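Re: [chores] Are we there yet? (laundry edition)

From: Deepika Kartha
To: the chores list

Gounder wrote:

> I have been on this list long enough to remember when the
> dishwasher was going to be solved by Christmas. My sister runs
> the linen room at a small hotel and she asked me, flat out, if
> she should hold off on hiring for November and wait for a
> machine. I told her I'd ask people who know. So I'm asking.
> Can anything you can buy or rent fold a bath towel yet, at a
> speed that would not make a grown woman weep?
>
> Also, the archive link at the bottom of the welcome page is
> still dead.

Tell your sister to hire.

That's the short answer, and you can stop reading if you have beds to make. The long answer is that it depends on what she means by fold, what she means by towel, and how she feels about standing next to the thing while it thinks.

I spent a good part of the spring on the Lindale trial, so I can give you numbers for one machine at least. We gave it 160 towels out of the dryer, dumped in a bin the way they'd come to anyone. It got 82 of them into a shape I would put on a shelf. The slowest one took 231 seconds. I made tea during that one. I came back and it was still holding a corner up and considering it.

The part that surprised the newer people in the group was where the time went. Folding is quick once a towel is flat and facing the right way. Finding two corners of a wadded towel is where machines go to die. There is no fixed shape to look for, every pile is a new pile, and a corner tucked under a hem looks a lot like the middle of the towel. My nephew can do it while watching cartoons. He is six, and he charges less than the Lindale.

The other thing people get wrong is the hand. Everybody wants to talk about the brain. But a towel is thick and it squashes, and a pair of flat fingers has to get under one layer, or under all of them, and not under two and a half. Press too lightly and you pinch fluff. Press too hard and you shove the whole stack across the table. I've gotten to where I can feel which one is coming through the handles, and I still can't tell you how to write it down.

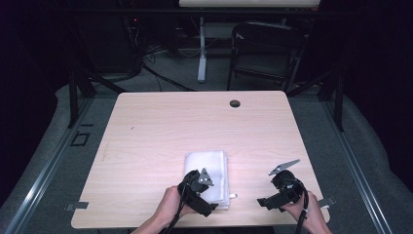 Page last changed: Jul 29, 2020

A white towel, already folded, on a bare wood table with nothing else on it to get in the way. Two grippers, and a person's hands on both of them. That's about as easy as laundry gets, and I would ask your sister how often her linen room looks like that. Hers will have a cart in the aisle, a phone ringing, and one pillowcase that got in with the towels and wants to be treated as an equal.

Then there are the tags. Look at the little white one sticking out of the side of that towel. A person doesn't care about a tag. A machine sees a bright pointed thing at the edge and decides it has found a corner. We lost a fair number to tags in our batch. Someone suggested cutting them all off, at which point you have hired a human to prepare the towels for the robot, and she might as well fold them while she's holding them.

As for what you can get today: the Adeo people will sell you a folding line for flat sheets, and by all accounts it works, provided a person feeds every sheet in by its corners. Which is the hard part, see above. Hernholm had a shirt folder at the last show. It had 3 shirts. I asked if I could try mine and was given a pen.

I'm not as gloomy as I sound. Two years ago I'd have said we would get none of the 160. And moving a finished stack from a table to a shelf I would trust to a machine now, most days, if the shelf stayed put and no one had leaned a mop against it. If your sister's trouble is carrying and not folding, write to me off list and I'll tell you what it would cost and you can both have a laugh.

On the archive link - yes, I know. It's on my list, under the towels.

Deepika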